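Vitari have taken over the old quad and jet ski place on the Skeltness road, the one that has been shut since the last lot moved out. Doors open in February. More bikes, more trailers, a proper workshop and – they say – no more waiting weeks for a drive belt.

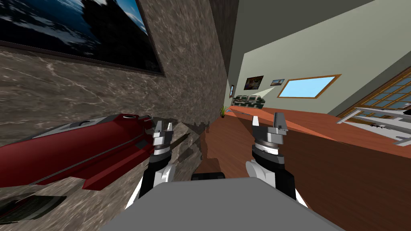
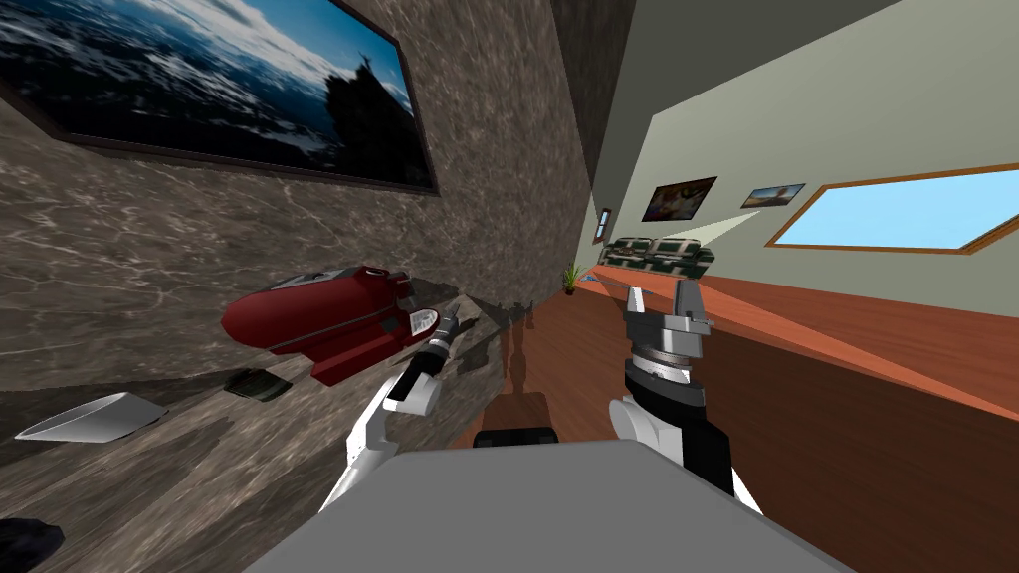 The new branch is being run by Tumaini Sang, who was workshop manager at the Plundville shop and has moved over with two of the mechanics from there. A third is being taken on locally. Ad went up last week and there have been plenty of replies, mostly from people who already fix their own and half the village's as well.

Sang says farm quads come first. "It's what people round here need. If your quad is off the road at lambing you can't wait for somebody to find a slot. We'll keep one ramp clear for working machines every morning, first come first served, and if we can turn it round the same day we will."

Leisure side will be there too. Touring bikes, trail bikes, a few side-by-sides and, come spring, jet skis on the forecourt. No snowmobiles, before anyone asks. Sang had three phone calls about snowmobiles before the sign was even up.

**Parts**

This is the bit most readers wrote in about. The old shop ordered everything in and customers got used to long waits, or to driving to Plundville and back for an oil filter. Vitari say they will hold 300 lines on the shelf at Skeltness from day one. Filters, belts, plugs, brake pads, bulbs, cables, the usual tyres. Anything else comes over on the van from Plundville, which runs every weekday and gets in before lunch.

Parts counter opens earlier than the showroom, at 7.30am, so you can collect on the way to work. Bring the frame number if you have it. Sang was very firm on this. A photo of it on your phone will do, a photo of the whole bike from across the yard won't.

Older machines are a maybe. The shop will look up anything but can't promise, and for a few makes the parts just arent made any more. There's a box of secondhand bits from the previous owners which has been sorted through and will be sold off cheap, cash only, no returns.

**Hire**

New for the area. Ten bikes – well, 10 machines, as four of them are quads – will be kept back for hire by the half day or the full day. Deposit is £300, back on return if there's no damage. Helmet and gloves included, boots not. Riders will need to show a licence and sit through a short briefing in the yard, and that goes for people who have ridden all their lives as well.

Where hirers can ride is still being sorted. The shop has agreed a route across the Tóth farm, down to the shore track and back by the quarry, and that is all for now. The beach is out. So are the dunes, obviously. There was some grumbling at the last parish meeting about noise near the cottages and Vitari have said hire bikes won't go out before 10am or after teatime, and not along the back lane at all.

Mrs Tóth told us she was happy with it so long as gates were shut. "Shut the gates. That's all I've asked for. If I find one open twice they can go round somebody else's field."

**Servicing**

Winter service for a farm quad is priced at a flat rate through to the end of March, parts extra. Price list is on the door and should be on the website by the time the shop opens, though the website was down when we looked. Collection is free inside 40 miles for anything booked in for a full service. Beyond that there's a charge, ask.

Anyone with a service plan from the old shop should take the paperwork in. Vitari aren't bound to honour them, as they bought the building and not the business, but Sang says she'll look at each one and "try to be decent about it". If you paid up front and have lost the receipt, a bank statement may help. No promises there.

Warranty work on machines bought from Plundville can now be done at Skeltness. Machines bought elsewhere, check with your dealer first.

**Parking and getting in**

The entrance is staying where it was but the gate has been widened so a trailer can get through without the old three-point shuffle. Don't park on the verge opposite, it floods and the bus needs the room. There's space for trailers round the back, past the tyre store. Customers only.

Expect some mess for a few weeks. The forecourt is being resurfaced in two halves and the showroom floor was still going down when we called in. Workshop is finished and looks ready to go.

**Opening day**

Tea and bacon rolls from 9am, free, till they run out. Test rides on two of the touring bikes for full licence holders, names down at the counter, no booking by phone. There will be a child's balance bike as a raffle prize with the money going to the lifeboat. Tickets from the shop or from the post office, which has already sold one book and asked for annother.

Trade-ins can be valued on the day but Sang would rather people rang the week after, when she can have a proper look. Bring the logbook, both keys and any service history. Wash it first if you can.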